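Onitz Clear Cord Jump Rope
Item 309 – in stock, ships from our Burkeck store

I've been selling jump ropes long enough to have strong feelings about them, and this is the one I keep going back to! It's a plain plastic-handled rope with a smooth cord that you can get in a see-through yellowish color or in solid purple, and it suits grown-ups and older kids who want to skip in the living room, the driveway or wherever there's a bit of space overhead.

The handles come in blue or pink. I like the blue myself (my family has claimed the pink). They're light, they don't get slippery when my palms start sweating, and the cord turns freely at the end, so you're not fighting a twist after every few jumps.

Sizing
Stand on the middle of the cord with one foot and pull both handles straight up. If they reach your armpits, you're good. If they go past that, pull the extra cord through the handle, tie a knot and tuck it in. I leave mine a touch long – I'm a lazy jumper and I like the room. Don't trim anything until you've used it for a week or so. I cut my first one on day one and it ended up going to my niece.

Getting the kinks out
The cord comes folded up small in the package and it will be wavy when you open it. Drop it in warm water for 20 minutes, then hang it over a door by the middle and let the handles do the work overnight. The see-through one seems to hold its folds a little longer than the purple, at least in my house.

Storing it
We keep all of ours in one clear plastic box with a clip-on lid, and every so often I tip the whole lot out on the floor and sort it. Start with the handles, not the cord! Find two that match, hold them together in one hand, let the cord hang down doubled and shake it gently. Most tangles drop right out.

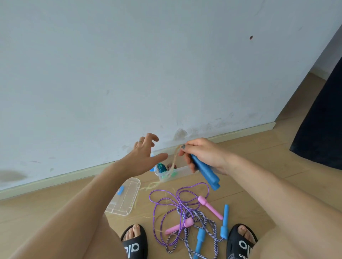

After that I fold the doubled cord in half again and lay it in loosely. Please don't wrap it tight around the handles, I did that for years with my old Antunes rope and it never hung straight again.

What you get
One rope, 3 meters of cord, two handles. No box, no bag.

Colors: blue or pink handles, clear yellowish or purple cord. Tell us which you'd like in the order notes.

Pickup is at the Burkeck store, or at the Ilten counter on Wednesday afternoons. Returns are fine as long as you haven't cut the cord.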